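Artificial Flowers for a Reception Desk: Cost, Arrangement and Upkeep

Project report, Interior Styling module
Submitted 08/10/2025

Background

The project was set as a practical one. We had to choose a small decorative object for a shared building, make it or assemble it, and report on how it looked and what it cost to keep. Our group chose a vase of artificial flowers for the reception desk at Vadarness, the study centre next to the main college building. The desk had fresh flowers until last year, when the money for them was cut. After that it had a bowl of leaflets.

The centre gave us three conditions. The flowers had to be artificial, the vase could not take up space needed for the visitors' book, and the arrangement had to be easy to lift off when the desk is wiped down.

Materials

The mixed bunch came from Guérin, who supply shops and hotels and also sell single bunches. It is mostly purple, with red and orange flowers and green leaves. We picked it from the catalogue because the desk area is painted grey and the other bunches on that page were white or cream.

The tulips came from Fakeso and are sold by the stem. We bought pink and yellow. They are a simpler flower than anything in the Guérin bunch and the stems are thin, so they can be bent by hand and will hold a curve. The vase is small, plain clear glass, and was already in the department cupboard. We also looked at a ceramic vase from Parkala. It was better looking but too wide at the neck, and the bunch fell over to one side in it.

The flowers cost 35 pounds in total. The budget for the project was 89 pounds, so we did not need to ask for more.

Arranging the flowers

We started with the mixed bunch on its own. Out of the packaging it was flat on one side, where it had been pressed against the cardboard. Opening it out took longer than we expected. Each small stem has to be bent away from the middle and then the leaves have to be pulled forward to cover the gaps. If the leaves are done first they get in the way.

The colours were not evenly spread. We tried turning individual flowers to mix them, but the stems are joined low down and would not go far. In the end we left the purple on one side and the red and orange on the other, higher up. From the door this reads as two blocks of colour. One member of the group did not like this and it was discussed again at the end. 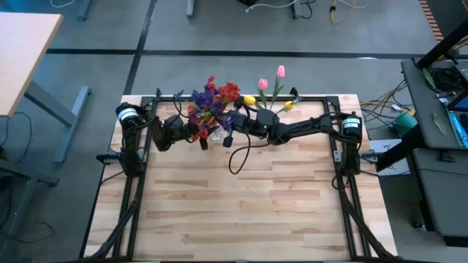
The tulips were more difficult. Because they are a different shape from everything else, they look like an afterthought if they are put in straight. Our first plan was to space them evenly through the bunch, alternating pink and yellow. This looked like a birthday cake. The second plan was to keep all of them together on the red and orange side, with the pink ones higher and the yellow ones lower and leaning out. We preferred this. It gives the arrangement a direction, and the purple side stays dense and quiet.

The height also needed care. A tulip stem at full length stands well clear of the other flowers, and in a small vase the whole thing becomes top heavy. Stems can be cut with wire cutters but cannot be made longer again, so we bent the ends up inside the bunch first and only cut when we were sure.

Clear glass shows everything below the neck. With fresh flowers there is water, and the eye expects stems. With artificial ones you can see the plastic ends and the place where the bunch is joined. We tried white gravel, which hid the ends and added weight, but it scratched the glass when it was poured in. Glass beads were better and we used 200 grams of them.

Opinions from visitors

We left comment slips beside the visitors' book for two weeks in October of last year, when the fresh flowers were still there, and used those slips as a comparison. The centre had 312 visitors in the later fortnight, and most did not fill in a slip. Of those who did, the larger number liked the colours. Several asked if the flowers were real, which we took as a good sign for the tulips in particular. Two people said they missed the smell. One wrote that purple and orange should never be put together.

Upkeep

Dust is the main problem. It shows first on the purple flowers, which are packed closely, and last on the tulips, which have smooth petals. A soft paintbrush is enough once a week. We tested washing on one spare leaf and the colour stayed, but the wire inside began to rust at the cut end, so we do not recommend putting the bunch in water. The glass needs wiping more often than the flowers do because people pick it up.

What we would change

We would buy a heavier vase of the same width. The one we used is stable with beads in it but light without them. We would also ask Guérin if the colours can be supplied as separate stems, which would allow a better mix and settle the disagreement over the two blocks. The tulips we would buy again. More yellow would help, as the pink is close to the red from a distance.

The remaining money has been returned to the module fund. The spare stems and the gravel are in the department cupboard, second shelf.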